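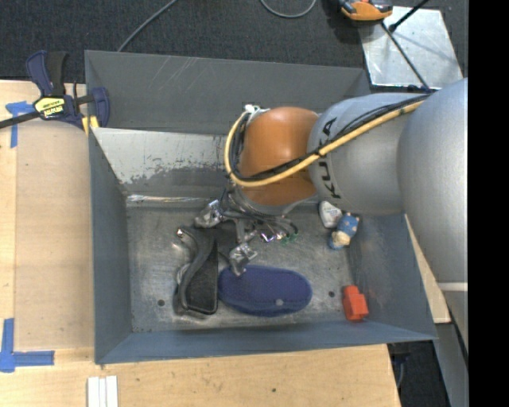

Plindar Bin Picking Cell
Open day: 4 Aug 2022, Brulach workshop

Come and watch Plindar work! The cell pairs a KUKA arm with our own multi-fingered gripper, and its job is mixed picking: odd shapes, soft things, small toys, whatever ends up in the metal bin. We love showing this one — visitors always end up leaning over the table to guess which item it will go for next.

Nyokabi Kashindye runs the demonstration and will happily stop the arm to talk about finger placement, cable routing or anything else that catches your eye. Rommel Magbanua is at the next bench with the Jarman planning software, where you can see each grasp being scored before the arm moves. Bring something from your own line if you like (nothing heavier than 12 ounces, please) and we'll try it.

What's in the cell
Arm: KUKA, table-side mounting
Hand: Plindar multi-fingered gripper
Bin: rectangular, metal, clamped to the bench
Software: Jarman, with 402 stored grasps at the current release
Part number: 973

The bin swaps out quickly — undo the clamp, lift, replace. Mared Pugh has written a very good setup guide, and printed copies will be on the front desk.

To book a slot, ask for Nest Morris at Brulach. Groups are welcome, and so are kids with good questions.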